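Thread: Can they do chores yet, or only the easy half?
Board: Home automation and small robots

stuvel_tsion wrote:
Good evening to all. I would like to ask an opinion from people who work with this more than I do. English is my third language, so please excuse when I write stiffly.

My brother-in-law says that in a few years he will never again touch a kettle or a duster. I say he will still be dusting when he is seventy. We have a small bet about it. I have been working for two months with simulated homes, in my own time, and the more I work the less I know which one of us will lose.

What I have done is to write down chores as a list, for one kitchen and living room, and to ask of each chore: can an arm do it now, today, with no person standing beside? I do not mean once for a video. I mean every morning.

My list has 49 chores at the moment. Of these I marked 29 as "perhaps" and I am not proud of that word. For the rest I wrote "no", and only wiping a flat table got a "yes" from me, which I have since changed back to "perhaps" in my head.

The kind of home I am thinking of is this one, the table first and then the side of the room with the plant:

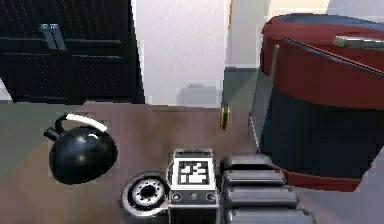
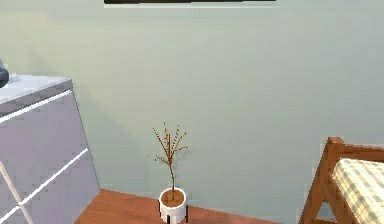
My question is which of the chores in such a home you would give to a machine first. For me it is lifting the kettle and putting it somewhere else. It has a handle on top, it is round, it does not mind from which side you come. Filling it is a different matter, and pouring from it I would not allow at all.

The second would be watering the plant, and there I already become doubtful. The pot stands on a low stand, close to the wall. The twigs spread wide at the top, so the arm must come in low and from the front, and it must stop pouring at the right moment. A person looks at the soil and knows. I do not know how to write down what the person knows.

Please be honest also if you think the whole list is foolish.

Tsion Wubshet

honkanen_v wrote:
Not foolish. But I think you have put the chores in the wrong order.

I would start from the floor. Floors are solved, more or less. My floor machine has run in our flat in Ernby for 757 days according to its own counter, and I have rescued it from under the sofa more times than I want to say, but it does run. After floors comes nothing for a long time, and then comes everything with hands.

The kettle is a trap, by the way. Everybody picks the kettle. An arched handle is good for a human hand, which closes around it and lets the kettle hang and find its own balance. A two-finger gripper holds the same handle and the body swings under it. Half full it swings differently from full. You need to slow down so much that the tea drinker has left the house.

kerslake_reijo wrote:
I disagree with Veikko about the swinging. We tested it at work with an ordinary kitchen kettle and it was a small problem. You close the grip harder, you limit the acceleration, and it is finished. The lift took four seconds longer than a human lift. Who cares for four seconds?

What was a large problem for us was the shine. A glossy black body has white highlights on it and the depth camera makes holes exactly there. It sees a kettle with pieces missing. In simulation you can choose not to have this problem, and then you come to the real kitchen and you have it.

honkanen_v wrote:
Reijo, "close the grip harder" on whose kettle? Yours at work I am sure is strong. Our handle at home has been glued twice.

kerslake_reijo wrote:
Then buy a new kettle, it costs less than the gripper :)

w_restrepo wrote:
Hello. I come from the shop floor and not from homes, so take this with some salt.

We make wooden parts at Purnard, mostly chair frames. We have one arm which loads blanks into a sanding machine. It does 4,000 in a normal week and it is very good, I have nothing bad to say of it. But look at what we did for it. Every blank lies in the same tray. The tray has pins. The lamps are fixed and the window is painted over. We took away every decision from that arm before we let it begin.

In a home you cannot put pins. One day somebody moves the plant to be nearer to the window and does not tell the machine. So when people ask me "can they do chores", I answer that they can do a chore when the house has been prepared for it, and then somebody must do the chore of preparing.

About the list: I would ask one more thing of each line, what happens when it goes wrong. Duster falls, nothing happens. Kettle falls with hot water, very much happens. I would sort by that and not by how difficult the grip is.

stuvel_tsion wrote:
Thank you all, this is more than I hoped for.

Wálter, your sorting is better than mine and I will use it. I did it already this evening for the first part of the list, and the plant went up and the kettle went down nearly to the bottom. Opening a drawer by a long pull also went up. If the arm misses, it simply misses.

Reijo, about the shine, do you know if anybody solves it by touching first? I mean the arm goes slowly until it feels contact, and believes the finger more than the camera.

kerslake_reijo wrote:
Yes, we do it for cups. It works well if the thing is heavy enough not to run away. For a light empty cup you need a very sensitive finger, otherwise you push it along the table until the edge and then you have learned where it was.

esko.pesonen wrote:
I read all this and I have one question. Who of you would let it run while you sleep? I have two cats.

I don't say it to be difficult. I tried a borrowed arm for clearing the breakfast table in June. In three weeks it cleared the table completely on maybe five mornings. On the other mornings it left one thing standing, never the same thing. My wife said it was like living with our son again. For me that is a "no" on the list, even if each single pick was a success when I looked at the log. The log was very proud of itself.

w_restrepo wrote:
Esko, this is exactly how we had it with the first tray. Each pick is good, say, and the morning is still bad, because the morning is many picks one after another. At Purnard we stopped counting picks and count only full trays.

honkanen_v wrote:
But a table with one cup left on it is better than a table with everything left on it? I would accept that. My children leave more.

esko.pesonen wrote:
Veikko, you would accept it for the first week. Then you begin to check the table every morning to see which thing it was, and then the job is yours again, only with a noise in it.

stuvel_tsion wrote:
I have now two columns more in the list: what happens if it fails, and whether I would notice. I will put the file in the downloads part when I have cleaned the language in it.

I still have the plant at "perhaps". If somebody has tried watering with a real arm and a pot on the floor, please write how you decided the amount. By weight would be my first idea, but then it must lift the pot, and I am back at the beginning.

kerslake_reijo wrote:
Put a scale under the pot and leave it there. Wálter will say that this is pins.

w_restrepo wrote:
It is pins. But I would do it also.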